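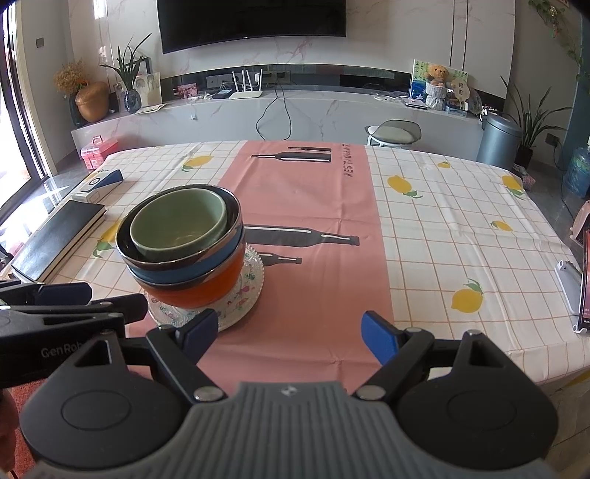 Is a printed tablecloth worth it for a table that gets used every day? For me it has been, as long as you're okay with a busy pattern and you own an iron.

I bought the Valel lemon cloth in December after my old plain one finally gave up, and I've had it on pretty much nonstop (I did take it off to wash it, promise!). It's white with a thin orangey grid, yellow lemons scattered down the sides and a wide pink band along the middle with dark gray bottles and the word RESTAURANT on it. Loud? Oh yes. My friend Hashini Sultana says it's like eating lunch inside a menu, and I took that as a compliment.

My mismatched bowls love it. Sage green, orange, the one with the blue stripe – they all look like they belong together on it, and even my flowery glass plate with the scalloped edge holds its own.
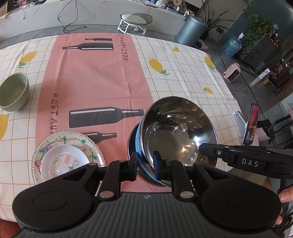

CARE AND CREASES

Okay, the creases. Mine still has a long fold line running down the pink part, plus some ripples on the white next to it. I'm lazy about ironing, so that's partly on me, but if you like a crisp table, plan on some work. I paid 3,199 rupees, and for that I'd have liked a fabric that relaxes by itself.

Coffee washed out fine at the first try. Turmeric took two rounds and left a faint shadow near a lemon, where I can live with it. I'd buy it again – maybe in a longer size.

Recent reviews
Wuvavine glass dessert plates
Nerkier steam iron, one year on
Navaratnam stacking bowls

Contact Rajitha Wickramasinghe | © 2022 | Back to top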